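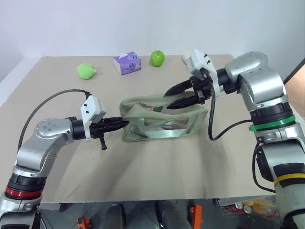
Goalie pad notes, 2/19/18

Second session on the leg pads. Same puck launcher as in November, same ice temp, same argument over who gets to reset the net. Benari pad first, then the Hason. Launcher set to 68 mph, low shots only, aimed at the shin. 54 shots per pad before the feed tube jammed, so 54 is now officially our sample size and we will pretend we picked it.

Rebounds off the Hason go long and flat, same as last time. The Benari kills the puck nearer the crease, which the Lurkcombe goalies say they hate, having spent years learning to kick it into the corner. Fair enough. I have stopped telling goalies what they should like.

Karlijn Willems thinks the difference is mostly strap tension. She may be right, which is annoying, because I set the straps by feel. Redo with the spring scale, both pads, all the straps, left leg too.

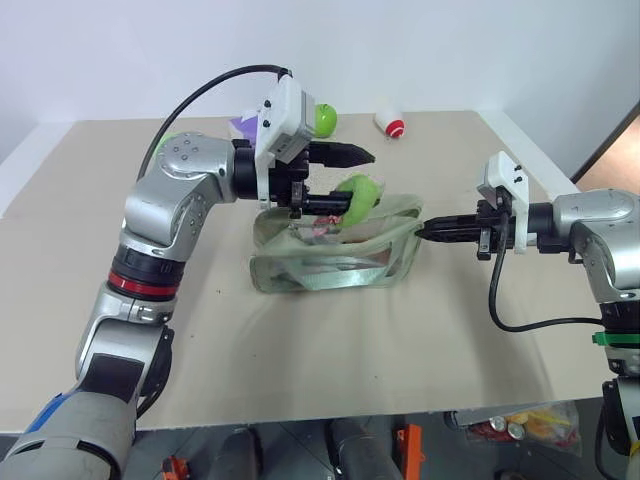
The knee stack on the Benari also twists a little after a run of hard shots and I have been shoving it back with my boot. This is not in the protocol. Either it goes in or I stop doing it.

Launcher counter reads 3,878. The Sethi manual wants new wheels at 200 past whatever the last service was, and the last service was written on a piece of tape that has since left us. Ordering wheels.

To do:
Spring scale (Karlijn has one, says she wants it back this time)
Clear feed tube, check for chipped pucks
Rerun Hason at the same height, the stand had slipped a notch by the end
Find out who took the good skate guards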